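Boards > Home & Household > Noise and Neighbors

New Topics | Unread | Search | Members | Log in

Low humming at night, how do you find the source?

felix_am_fenster
Hello all. I moved in July into a ground floor apartment on Hawthorne Street, and since the second week I hear a low hum every night after eleven. It is not loud. My wife does not hear it at all, which makes the matter more difficult at home. I rented a sound meter for a weekend and it showed nothing that I could understand. I already switched off the refrigerator, the router and the bathroom fan, one after the other. The hum stayed. What would you try next?

gonodier
Switch off the main breaker for ten minutes at night. If you still hear it, it is not in your apartment. Everything else is guessing.

Jonia
I agree with the breaker, but please sit in the dark for a few minutes before you decide. The ear needs some time. In my old place I was sure the hum came from the boiler in the cellar, and I wrote three angry letters to the landlord. It was the transformer of my own doorbell, on a separate line that my breaker did not cut. I had to apologize in writing.

felix_am_fenster
Thank you both. I did it last night at half past eleven. With everything off the hum was weaker, but it was still there. So perhaps I have two sources?

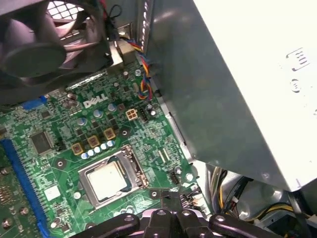

Two sources is very possible, and I would look for the one inside first. My wife says I am too patient with such things, but I spent most of one winter on it. I made a list of everything in the apartment that has a motor or a transformer, and I listened to each one with a cardboard tube at my ear, like a doctor. The worst was the old Dell under the desk. With the side open you see the fan sitting right there over the board, a big black one, and when such a blade wheel is near a thin metal wall, the wall can sing with it. I put felt under the feet of the case and moved it nine inches from the wall. After that I could at least sleep until four.
(posted by slowkettle)

gonodier
Felt under a computer will not do anything for a 50 or 60 Hz hum from outside. People always want to buy felt. He said the hum stays with the breaker off.

slowkettle
He said it was weaker. Please read it again. Weaker means that some part of it is inside.

gonodier
Or it means that he expected it to be weaker.

Jonia
Both can be true, no? Felix, is there a shop or a restaurant on your side of the street? A cooling unit on a roof can travel through the whole building. You feel it more in the corners of a room than in the middle, so walk around before you measure anything.

felix_am_fenster
There is a bakery two houses away. I did not think of it, because it is closed at night. But the cooling is of course not closed. The bed stands exactly in the corner.

hawthorne381
I live on the same street, at number 381, and I hear it too! I thought it was my age. It starts for me a little before eleven and is strongest with the window shut. The city sent a man last year, he stayed five minutes at two in the afternoon and wrote that there was no disturbance. A private measurement costs about 3,000 and I do not have that for a noise my daughter calls imaginary.

Jonia
Do not pay that. Write down the times for two weeks, both of you, separately, without comparing. If the lists match, you have something to show the bakery. They are often more polite than the city.

gonodier
A list is fine. I would still borrow a proper low frequency meter before going to anybody's door. My library lends one for a deposit of 200, and you get it back.

felix_am_fenster
I will ask at our library. Meanwhile I moved the bed to the other wall yesterday evening, and it is better, though not gone. My wife now wants to know why the bed is in front of the closet. I will start the list tonight and write here when I have the two weeks.

hawthorne381
Starting mine too. I will not look at yours.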